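How a Key Opens a Lock

A key looks like a simple piece of metal, but its shape works like a code. The notches along the edge are called cuts. Each cut has a set depth, and the lock is built to match those depths in order.

Inside a common door lock is a round part called the plug. The plug is the part that turns. Small metal pins sit in holes that run from the outer case down into the plug. Each hole holds 2 pins, one on top of the other, with a spring pushing down on them.

When there is no key in the lock, the upper pins rest partly in the plug and partly in the case. They block the plug, and it cannot turn. 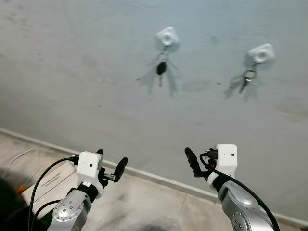
Eamon Ó Ceallaigh

The right key lifts every pair of pins to the correct height. The gap between the upper and lower pins then lines up with the edge of the plug. Engineers call this edge the shear line. With all the gaps on the shear line, the plug is free to turn, and it moves the bolt.

A wrong key may fit into the slot. If even one pair of pins is too high or too low, the plug stays blocked.

How many different keys can there be? Take a lock with 2 pairs of pins and 7 possible depths for each cut. Multiply 7 by 7 to get 49 patterns. Each extra pair of pins multiplies the number by 7 again.

Words to know
Bolt: the bar that slides into the door frame
Plug: the part of the lock that turns
Shear line: the edge where the plug meets the case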